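4. Reading the sentence: what court news tells the public about punishment

4.1 The problem with counting headlines

Much of the writing on press coverage of sentencing rests on a claim that is easy to state and hard to test: that readers come away from court reports with a wrong idea of how courts punish. We share some of that worry. We are less sure that the usual evidence for it is any good. The common method is to collect stories, code the headlines for tone, and then set the share of "harsh" or "lenient" headlines beside the official sentencing tables. The gap between the two is reported as distortion. Nothing in that procedure shows that a single reader was misled, and a good deal of it depends on what the coder thought the word "just" was doing in "just four years".

Our own collection has the same weakness at its root, and we would rather say so at the start of this section than bury it in the limits. We gathered 2091 reports of sentencing hearings from the archives of two local news sites, which we call Mernimstead and Drurnholm after the court districts they cover. Both names are ours. The reports were taken as published, with corrections folded in where the site had marked them. Wire copy was dropped. So were live blogs, which turned out to be impossible to divide into stories in any way that two coders could agree on.

4.2 What the reports contain

The typical report in both archives is short and follows the hearing from the end backwards. The sentence comes first, then the offence, then a line or two from the judge, then something from the family of the victim if they spoke. Mitigation comes last when it comes at all. Earlier writers have made much of this order, treating the late placing of mitigation as a kind of slant. We doubt it. The same order is used for planning appeals and football results. A reporter filing from a court corridor puts the outcome at the top by training, and the defence case drops to the bottom along with the court address and the date of the next hearing.

A stronger point can be made about what is missing altogether. In the Drurnholm archive the minimum term, where one had been set, was often left out of the first version of the story and added later. A reader who saw only the early version would know the headline sentence and would have no way to work out the earliest date of release. The Mernimstead reports were better on this, though we cannot say whether that reflects a rule in the newsroom or the habits of one reporter who covered most of the hearings in the period. Bylines were patchy in both archives, and neither site answered our letter on the matter.

We also looked for the phrase "no chance of release" and its close relations. It was used with care in most cases. In a smaller group it was attached to sentences that did allow for review after a fixed number of years, and in those cases the mistake generally began in a quotation from someone outside the courtroom and then moved up into the reporter's own words. Després, the coding scheme we used for quoted speech, was built to catch movement of this kind, and it did catch it. It also flagged a large number of harmless repeats, so that every flagged story had to be read by hand in the end. The saving in labour claimed for the scheme in earlier work did not appear in ours.

4.3 The reader panel

To get past the archive we ran a small reader panel in May. It had 123 members, recruited through libraries and a notice in the free paper of each district. Each member read a set of reports and was then asked what sentence had been passed, how long the person would serve at the least, and whether the sentence seemed too light, too heavy or fair.

Of the 123, 60 gave a correct answer to the second question for every report that contained the information. We were tempted to present this as a finding about public knowledge. On reflection it is mostly a finding about reading. Those who got it wrong had, in the main, skipped the paragraph where the minimum term was given, and when shown it again they corrected themselves without help. Whether they would have gone back to it at home, with the television on, is something a panel in a library meeting room cannot tell us.

The answers on fairness were more awkward. Opinions on whether a sentence was too light hardly changed after members were given the sentencing remarks in full. This runs against the well-liked result that people become milder once they know more. We do not think our panel overturns that result. It was small, it was made up of people who answer notices in libraries, and the remarks we handed out were long and in places badly copied. Still, the confidence with which the result is repeated seems to us to go well beyond the studies under it, several of which used made-up cases written by the researchers themselves.

Members also differed on what the question meant. Some took "too light" to refer to the law, which they thought should allow more. Others took it as a complaint about the judge. A few were thinking of the charge, and would have had no quarrel with the sentence if it had been passed for a lesser offence. The three groups ticked the same box. Large surveys that offer this box and no other must be mixing the same things together, and we have not seen one that tries to pull them apart.

4.4 Word scoring and its limits

The last part of the work used an automatic measure. Stemness is a score for how far a report relies on the base forms of a small set of charged verbs (kill, beat, rob and so on) as against the legal nouns for the same acts. It has been put forward as a quick guide to sensational writing. A high score is supposed to mean a more heated report.

We found little to support this. The highest scores in our collection went to very plain reports, the sort that say a man was jailed for killing his neighbour and stop there. The long weekend features, with their weather and their childhood photographs, scored low, as they were padded with other words. Two coders reading blind put the features at the top for heat nearly every time. If the score measures anything it is brevity, and brevity can be had by counting words.

Defenders of the measure may answer that it was designed for national papers and should be tuned again for local ones. That may be so. But a measure that has to be tuned until it agrees with human readers has not replaced them, and the cost of the tuning ought to be set against the cost of simply reading the stories. We kept the scores in our files for anyone who wants to check our sums. They play no part in the argument that follows in Section 5.

4.5 Archives and what survives in them

A word is needed on the material itself. News archives are often treated as if they were a full record of what was printed. Ours were not. The Drurnholm site had changed its publishing system at least once, and stories from before the change had lost their subheadings and, in places, their final paragraphs. Mitigation sits in final paragraphs. Any count of how often mitigation was reported in those years is therefore too low by an amount we have no means of knowing, and we have left those years out of the tables. We note that two earlier papers drawing on sites of the same kind did not.

Deletion is the second difficulty. Both sites take down reports on request in some cases, mostly where a conviction has been quashed or where the person was very young. The missing stories are unlikely to resemble the ones that stay. We asked for a list of removals and were refused by one site and sent an empty sheet by the other. The files as we hold them were last checked against the live sites on January 16, 2024, and have not been changed since.

None of this makes the archives useless. It does mean that small differences between years, or between districts, should be left alone. We report such differences only where they were large and where the paragraph structure of the stories was whole in both groups. 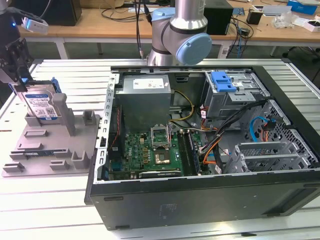
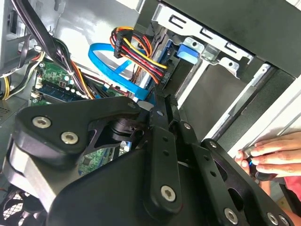
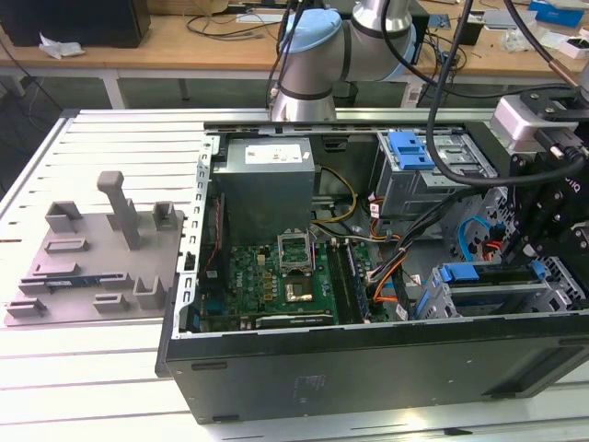

Figure 2. Open desktop computer tower, three views. The empty processor socket can be seen in the first and third.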